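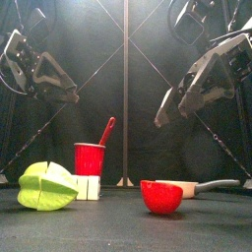 Valbona Janevski objecte qu'une casserole de dînette reste une casserole pour l'enfant qui s'en sert, et que la paraphrase « X est un N » ne peut donc pas servir de test unique pour classer les modifieurs. L'objection est recevable. Elle oblige à préciser à quel point de vue on évalue l'énoncé, ce que la version précédente du polycopié laissait implicite.

# Sémantique lexicale, chapitre 4 : les modifieurs non intersectifs

Version du 22/9/26

## 4.1 Rappel

Soit N un nom et M un modifieur. On note ‖N‖ l'extension de N, c'est-à-dire l'ensemble des entités auxquelles N s'applique dans une situation donnée. Un modifieur est dit *intersectif* si ‖N M‖ = ‖N‖ ∩ ‖M‖. Exemple : *table rectangulaire*. De « ceci est une table rectangulaire » on tire « ceci est une table » et « ceci est rectangulaire ».

Un modifieur est *subsectif* si l'on a seulement ‖N M‖ ⊆ ‖N‖. Exemple : *pianiste habile*. Si la personne est aussi chirurgienne, on ne peut pas conclure qu'elle est une chirurgienne habile.

## 4.2 Privatifs et modaux

| Classe | Inférence vers N | Exemple |
|---|---|---|
| intersectif | oui | *bol rond* |
| subsectif | oui | *pianiste habile* |
| privatif | non-N | *faux billet* |
| modal | aucune | *prétendu témoin* |

Le privatif pose ‖N M‖ ∩ ‖N‖ = ∅. Le modal ne pose rien : un prétendu témoin peut se révéler témoin ou non.

La difficulté classique vient de la question (1), parfaitement naturelle :

(1) Ce billet est-il vrai ou faux ?

Si *faux* était strictement privatif, le sujet *ce billet* présupposerait déjà la réponse. Deux solutions sont discutées dans la suite.

**Solution A (coercition).** L'extension de N est élargie localement pour inclure les imitations. *Billet* désigne alors tout objet ayant l'apparence d'un billet, et *faux* redevient subsectif.

**Solution B (traits séparables).** Le sens de N se décompose en traits de forme, de constitution, de fonction et d'origine. Le modifieur en annule un ou plusieurs et conserve les autres. *Faux* annule l'origine ; *en chocolat*, dans *lapin en chocolat*, annule la constitution et conserve la forme.

La solution B prédit des différences entre privatifs, ce que la solution A ne fait pas. Elle sera retenue comme hypothèse de travail.

## 4.3 Les composés en *jouet* et *de dînette*

*Tasse de dînette*, *four jouet*, *légume jouet*. Le trait de forme est conservé. Le trait de fonction est remplacé par une fonction représentationnelle : l'objet sert à faire comme si.

Appliquons la remarque de Janevski. On distingue un indice d'évaluation *e* (point de vue du locuteur adulte, hors jeu) et un indice *j* (interne au jeu) :

(2) a. Donne-moi la casserole. (vrai emploi de N en *j*)
b. ? C'est une casserole, elle va sur le feu. (rejeté en *e*)

L'inférence vers N est bloquée en *e* et libre en *j*. Le tableau du 4.2 doit donc se lire relativement à *e*.

Noter l'asymétrie avec *faux*. Une fausse casserole vise à tromper ou à remplacer ; une casserole de dînette suppose que les participants connaissent son statut.

## 4.4 Données

Le corpus Derham contient 2994 occurrences annotées de séquences nom + modifieur à lecture non intersective. L'annotation a été faite en double aveugle avec le guide Risesis. Les désaccords portent surtout sur la frontière entre privatif et subsectif, en particulier pour les noms d'artefacts. Aiguo Xiao propose d'y ajouter une étiquette « sous-spécifié » ; elle n'est pas utilisée dans ce cours.

Attention : le guide Risesis code *ancien* (*ancien ministre*) comme privatif. Nous le traitons comme temporel, voir chapitre 5.

## 4.5 Exercices pour octobre

1. Classer *futur*, *artificiel*, *présumé*, *simili* d'après le tableau du 4.2. Donner pour chacun un énoncé qui soutient le classement et un énoncé qui le met en difficulté.
2. *Fleur artificielle* et *lumière artificielle* n'autorisent pas les mêmes inférences. Formuler la différence dans les termes de la solution B.

Rendu par écrit, deux pages au maximum.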